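Hsiu-ying Mok
2023年5月3日

1/
又有人把 Prilotix 的「雙箱收納法」轉給我。第幾次了我不想算。原貼文2702個讚,底下一片「試了,人生變輕」。我試了兩輪,人生的重量沒什麼變化,桌子倒是少了一大塊。慢慢講,趕時間的可以直接滑掉。

2/
先講給沒看過的人聽。做法是在桌上放兩個一樣的開口箱,一前一後。前箱放「不知道該去哪」的東西,後箱平時空著。到了整理日,從前箱一件一件拿出來,有去處的歸位,沒去處的丟進後箱,後箱直接封起來送走。課程把這個叫做「讓物品自己說話」。我家的物品到目前為止都很安靜。

3/
我的第一個疑問在他們的課程講義第一頁就出現了:為什麼一定要兩個箱子?講義的說法是「視覺上的留白能降低焦慮」。請問留白的那一塊是哪來的?是我的桌面啊。本來可以放一台電鍋的位置,現在放了一箱空氣,我看著它,焦慮得很具體。

4/
第二個疑問,箱子一定要灰色。理由是灰色「不干擾判斷」。我拿家裡裝蔬菜的綠色籃子代替,在學員群組裡問可不可以,助教回我:「可以,但效果會打折。」問她打幾折,沒有下文。

5/
後來還是去 Mudgway 買了灰的,一個136元。價錢我沒什麼好抱怨,這種東西五金行也差不多。只是課程頁面寫「零成本開始」,底下附的就是購物連結。零成本三個字用得很大方。

6/
有人會說你不要這麼酸,方法就是方法,看結果嘛。好,看結果。

第一輪,前箱放在餐桌靠牆那邊,家裡三個人都可以丟。規則只有一條:不確定放哪的才進箱。第一天進去的是剪刀。我們家的剪刀有固定位置,掛在冰箱側面,掛了很多年。問是誰放的,答案是「我不確定它要放哪」。規則完全被遵守了。

7/
這就是我覺得這套東西最可疑的地方。一個「不確定」的箱子放在手邊,所有人都會突然變得很不確定。原本走五步路就歸位的東西,現在伸手就可以解決。髒亂沒有減少,只是換了個容器,而且這個容器還有理論基礎。

8/
Prilotix 的人大概會說,所以才要有整理日啊。對,整理日。講義建議一週一次,每次「不超過一首歌的時間」。我不知道他們聽的是什麼歌。我光是找一條充電線的主人就問了一圈,最後大家都說不是自己的,然後隔天有人問我充電線在哪。

9/
講到這個,後箱「直接封起來送走」這一步,我強烈建議大家先不要做。講義說封箱後不要再打開,「信任當下的判斷」。我當下的判斷差點送走一顆遙控器電池蓋、一把不知道開哪裡的鑰匙。鑰匙後來知道了,是信箱的。信箱那陣子一直打不開,我們還以為是鎖壞了。

10/
再來講箱子裡面的問題。課程示範照裡,前箱的東西都排得整整齊齊,書是書,小盒子是小盒子,顏色還有搭。各位,那種東西本來就知道該放哪。真的沒去處的是什麼?是塑膠小東西、一包一包不知道誰留下來的、毛毛的、有把手又卡手的。大小不一,硬的壓著軟的。要用的那個永遠在下面。

11/
毛絨的東西特別麻煩。收進衣櫃嗎?它不是衣服。收進玩具箱?家裡已經沒有人承認自己有玩具了。丟掉?你拿起來,它有眼睛在看你,你就又放回去。講義對這一類的建議是「拍照留念後告別」。我手機裡已經有一個相簿叫做告別,裡面的東西一樣都沒走。

12/
黑色的、有彎把手的那種工具是另一類。買的時候都很有道理,用過一次,之後每次整理都在想:是不是哪天又會用到?講義說「一年沒用就放手」。但這種東西就是為了那一次存在的。滅火器我也一年沒用過,要放手嗎?(這句我在群組裡問過,被說態度不好。)

13/
公平一點,講一個我覺得有用的地方。開口、不加蓋,這個是對的。以前我用有蓋的收納盒,蓋子一蓋,裡面是什麼就再也沒有人知道,等於在家裡設了個小倉庫。開口箱至少每天經過會看到,看到會煩,煩久了會動手。所以如果要說有什麼效果,大概是煩出來的。這個不需要報名課程。

14/
還有一點要替它說話。箱子擺在桌上比擺在地上好。擺地上會被踢到角落,踢進去以後就變成家具的一部分。我婆家的走廊有個紙箱就是這樣,從搬家那年放到現在,上面已經長出一盆植物。

15/
接著講第二輪。我把方法改了:不定整理日,改成前箱滿到看不見底就整理。聽起來合理吧?結果大家開始很會疊。東西可以直著放、斜著放、塞在別的東西下面,總之底永遠露出一角。我從來沒看過家人在收納上這麼有創意。

16/
後來改成「每放一樣進去,就要拿一樣出來」。這條撐了4天,然後有人把同一包東西拿出來又放進去,說這樣算完成一次。我無法反駁,規則確實沒寫。

17/
有位網友私訊說,是我家的人不配合,方法沒問題。我想了一下。一個收納法如果要全家都自律、記得東西是誰的、每週固定挪出時間、捨得丟、又不後悔,才能成立,那這種家庭隨便拿個鞋盒也會很整齊吧?到底是方法有效,還是他們本來就很整齊?那2702個讚裡面有多少是這種人,我是真的想知道。

18/
Pollon 有一篇很多人轉的心得,作者說用了之後「再也沒有找不到的東西」。我很認真讀完,文章裡沒有一個字提到她找過什麼。前後對比照有,前面那張是傍晚拍的,後面那張開了燈,還多一瓶花。把我家廚房開燈擺瓶花,我也覺得整理過了。

19/
至於 Trultuten 出的那款分隔板,有人問我要不要買來配。看過尺寸,不打算買。分隔板的前提是你知道自己要放幾類東西,可是這個箱子存在的意義就是放分不了類的。買了以後板子自己大概也會變成沒去處的東西,最後躺在箱底。

20/
也有人叫我直接標籤化,每格貼名字。貼過。標籤寫「爸爸」的那格放著我的髮夾,標籤寫「待修」的那格放著完全沒壞的計算機。標籤機現在也不知道在哪,我猜在某個貼了標籤的地方。

21/
所以結論是不是沒用?我沒有要講得那麼絕。我只是不相信一個箱子擺出來就會改變誰。要我說,真正該做的是先幫常出現的那幾樣東西找個死位置,工具歸工具,毛的歸毛的,小包的拆開看看還要不要。箱子放到最後再說,也可能根本用不到後面那個。

22/
會丟進「不確定」箱的,橘紅色塑膠的、白色一小包的、藍色毛毛的、黑色帶彎把手的,差不多就是這種組合。請問課程裡那首歌唱完之前,這些各要去哪裡?歡迎學過的人來教,我真心想聽。
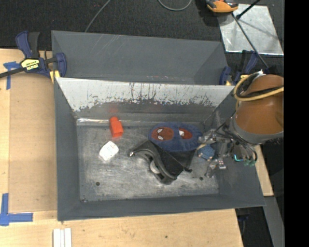 23/
先回幾個留言。
問箱子耐不耐用的:任何收納箱用久了都會有刮痕,不影響裝東西,介意外觀的人買之前自己想一下。
問課程能不能退費的:我七月才到期,條款還沒看完,看完再寫。
說我應該先整理心情再整理房間的:您好,心情沒有占到餐桌。

24/
後面那個箱子我打算收起來,位置還給電鍋。前面那個暫時留著,三個人都說捨不得。問他們捨不得什麼,說是很方便。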